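Quiénes somos

Pranano nació en un piso con una mesa coja y dos personas que no se ponían de acuerdo en casi nada, salvo en que las academias de idiomas daban mucha pereza. Annick Hawthorne llevaba años enseñando inglés a directivos que solo querían aprender a decir "lo vemos la semana que viene". Wing-yan Kwan enseñaba cantonés y mandarín a gente que abandonaba en cuanto descubría los tonos. Se conocieron en la cola de la fotocopiadora de una academia más grande, que se había atascado por tercera vez aquella mañana, y de esa conversación salió todo lo demás.

Abrimos en enero, que es cuando la gente se apunta a cosas. En febrero entendimos el resto del refrán.

Qué hacemos

Damos clases de inglés, cantonés, mandarín y español para extranjeros. Los grupos son de 10 alumnos como máximo, y el máximo se respeta incluso cuando el undécimo es primo de alguien. Cada curso dura 20 semanas, con una pausa en medio que oficialmente sirve para repasar y que casi todo el mundo dedica a otra cosa. Lo sabemos. La primera clase después de la pausa está diseñada con eso en mente.

No prometemos que vayas a hablar como un nativo. Hemos conocido a muchos nativos y no siempre es una aspiración razonable. Lo que sí intentamos es que puedas discutir una factura, seguir una sobremesa y contar una anécdota sin que te la tenga que terminar otro. Para los exámenes oficiales hay un grupo aparte, el grupo Simine, con más simulacros, más cronómetro y bastante menos conversación sobre series. Se llama así por la calle donde estuvo nuestra segunda aula, un local tan húmedo que los diccionarios engordaban.

Cómo son las clases

Se habla desde el primer día, mal y en voz alta. Annick corrige poco y tarde: deja que termines la frase, por larga que sea, y luego te devuelve dos cosas para arreglar. Wing-yan corrige mucho y pronto, sobre todo los tonos, y tiene una manera de levantar una ceja que varios alumnos han descrito como un método en sí mismo. Si eres de los que necesitan tiempo, pregunta por el turno de las diez de la mañana, que es el más tranquilo. Si trabajas hasta las siete, existe el de las ocho y media, al que todo el mundo llega cansado y con hambre y en el que, por algún motivo, se aprende una barbaridad de vocabulario de cocina.

Usamos un libro, sí. Lo elegimos después de probar muchos, y el criterio decisivo fue que los personajes no se fueran de picnic en la unidad uno. Los materiales complementarios los hacemos nosotras, con resultados desiguales en lo gráfico. También hay deberes. Son voluntarios en el mismo sentido en que lo es lavarse los dientes.

Lo que nos han preguntado alguna vez

Si hay prueba de nivel: la hay, es una charla de un cuarto de hora y no puntúa. Si se puede recuperar una clase perdida: se puede, avisando antes, en otro grupo del mismo nivel. Si damos clase a niños: no, los niños nos dan miedo. Si una aplicación del móvil basta para aprender: mándanos un audio pidiendo una cita con el dentista en el idioma que estés estudiando y lo hablamos.

Los viernes de Govindasamy

El intercambio de idiomas empezó como un favor y ya es lo más concurrido que organizamos, aunque lo de los viernes es puro nombre: cambiamos el día hace tiempo y el cartel nos dio pena. Govindasamy es el apellido del alumno que propuso la idea, se sacó el nivel avanzado y se marchó a vivir fuera sin asistir jamás a una sola sesión. Se viene a charlar media hora en un idioma y media hora en otro -- con reloj, porque si no gana siempre el español.

No hace falta estar matriculado. Sí hace falta no intentar vender nada a los demás asistentes, norma que tuvimos que escribir después de un episodio con unos suplementos de magnesio.

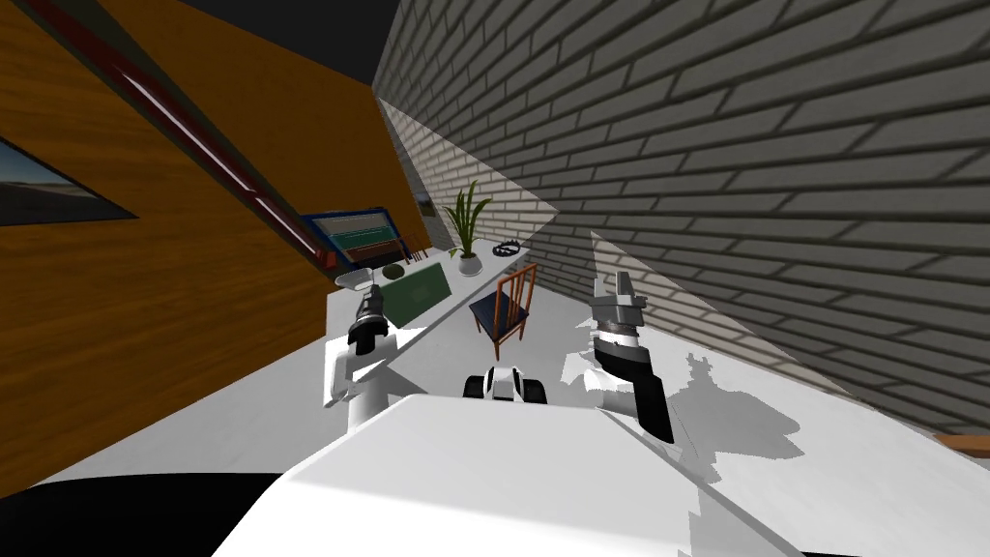 Pared de madera, pared de ladrillo y un cuadro con paisaje.

Quién responde al correo

Mino es nuestro programa de gestión y el responsable de que te lleguen los recordatorios de clase, a veces por duplicado. Detrás de Mino está Wing-yan, que contesta los mensajes de verdad, normalmente por la tarde. Annick contesta por teléfono y habla mucho, así que conviene llamar con tiempo.

Si quieres venir a una clase de prueba, escríbenos con tu idioma, tu horario y una idea aproximada de tu nivel. Vale "lo estudié en el colegio". Ya sabemos lo que significa.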